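Hindix soil moisture probe, tested by Lucienne Langlois
8 July 2019

I grow beans and leeks in Fluddale, on clay that cracks in summer. I bought the Hindix in March to replace my old Leclerc, which gave the same reading in every bed.

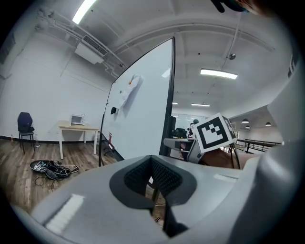
The probe is 34 cm long and goes into my clay without bending. Readings come in a few seconds and they agree with what I feel when I dig with my hand. The sensor sits behind a fine mesh, similar in look to the textured inner face of the dark grey V-shaped pad in the photo, and soil stays in it. I clean it with an old toothbrush – water alone is not enough.

The memory keeps 267 readings. For one garden this is plenty, but a farm with many fields will fill it quickly.
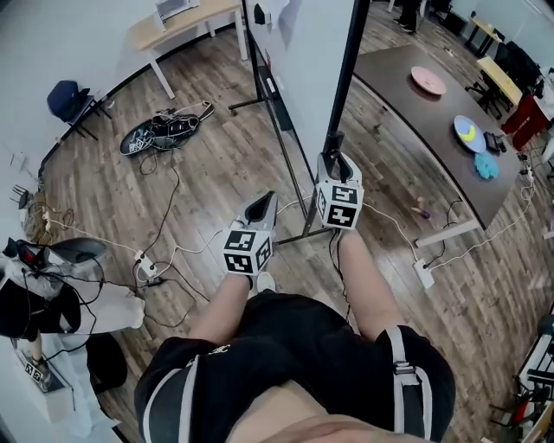

Black pole on its metal base, with a whiteboard behind.

I am less happy with the manual. The table for clay is missing, and I had to write to the shop, Pririer, to receive it. They answered the next day.
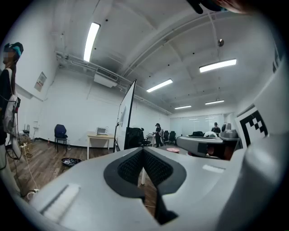 White walls and a wooden floor.

I would buy it again for heavy soil. In pots it reads too dry – there I still use my finger.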